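Hedlund Tariff and Sanctions Tracker, single-seat edition

I built the first version of this for myself. I import small metal parts and fittings, I have one part-time employee, and a few years back a shipment of mine sat at the port because a supplier's parent company had landed on a restricted list and I hadn't noticed. I was reading the news every morning with my coffee and I still missed it! So I started keeping a spreadsheet, then the spreadsheet got out of hand, and then Liam Coughlan (he writes all the code, I write all the complaints) turned it into a proper program. That's what you're looking at.

What it does, in plain words: you give it your supplier list, and it checks those names against the published sanctions and trade restriction lists every night. If something changes, you get an email. If nothing changes, you get left alone, and I fought hard for that one. I used a big corporate tool before and it mailed me a "daily summary" every single day telling me there was nothing to summarize.

The single-seat edition holds up to 260 supplier names. I have never gone past half of that in my own shop, and most of the people who write to me are the same size or smaller. If you're bigger, look at the Monwood edition, which holds 600 names and lets several people log in at once. Same engine underneath, same nightly check.
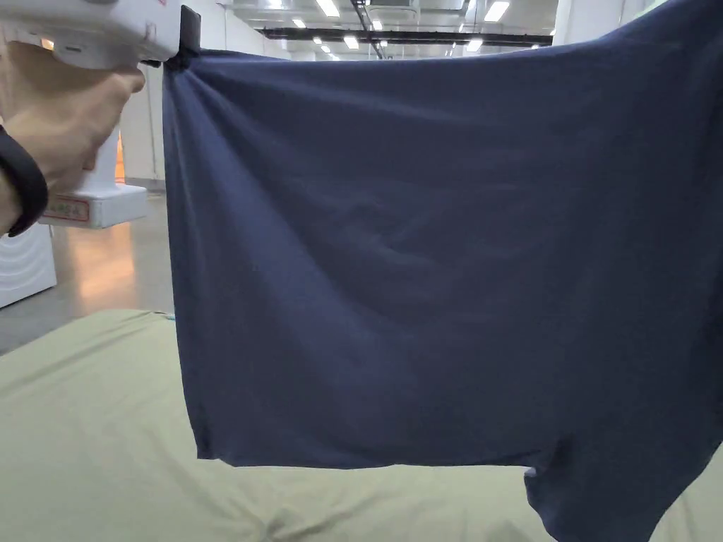

The part I'm proudest of is the ownership view. A company can be perfectly clean on paper while the outfit that owns it is listed, and that is exactly how I got burned. So for each supplier you can type in the parent company and any big shareholders you know about, and the tracker watches those names too. They don't count against your limit. It won't go digging for owners on its own, you have to tell it who they are, but I've found that asking a supplier straight out usually gets you an answer (and when it doesn't, well, that's information too).

Name matching took us forever. Company names get spelled five different ways once they've been moved from one alphabet to another, and a strict search misses most of them. We use a looser match with a slider. Slide it one way and you get fewer alerts, slide it the other way and you get every company that sounds a bit like yours. I keep mine a little past the middle. Start there and adjust after a week or two. 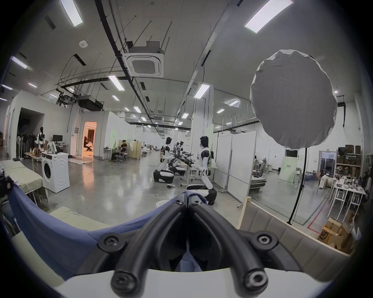
Does it cover tariffs as well as sanctions?

It covers both, in separate tabs. Type in the product code you import under and the country it ships from, and you'll get an email when a rate change is published for that pair. You can store 50 code and country pairs in this edition.

The tariff tab is newer and it's the one I get the most mail about. People want it to tell them what a new rate will cost them, and it sort of does: put in your last invoice total and it works out the difference between the old duty and the new one. It doesn't know about refunds, special programs or whatever deal your broker has worked out, so treat the number as a starting point for a phone call.

Proposed measures are marked in gray and measures in force are marked in black. Please watch that! A proposal can hang around for months and then change completely before anyone votes on it. I had a customer cancel an order over a gray line in July and he was pretty sore about it later.

Everything can be exported. There's a plain log of every check that ran, what it looked at and what it found, and your bank or your broker can have a copy. Mine asked for it twice last year and I just forwarded the file. If you already use the Dolteo bookkeeping package, the supplier list comes across with one click. From Lornach you'll need to save the list as a spreadsheet first and load that, and the columns can be in any order.

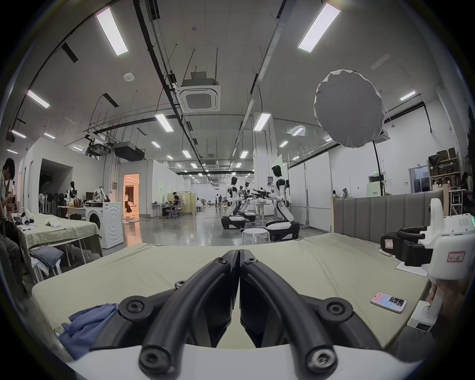 What happens to my data if I stop paying?

Your account goes read-only for 30 days, and during that time you can export the supplier list and the full log. After that we delete it all from our side.

One more thing, and Liam makes me say it: this is a watching tool, it isn't legal advice. If you get a match on a name, stop the payment and call somebody who does this for a living. I do the same.

Setup takes me one cup of coffee, maybe two if your supplier names are a mess like mine were. Write to us if you get stuck loading the list. I answer the mail myself in the mornings, except Monday, when I'm at the warehouse.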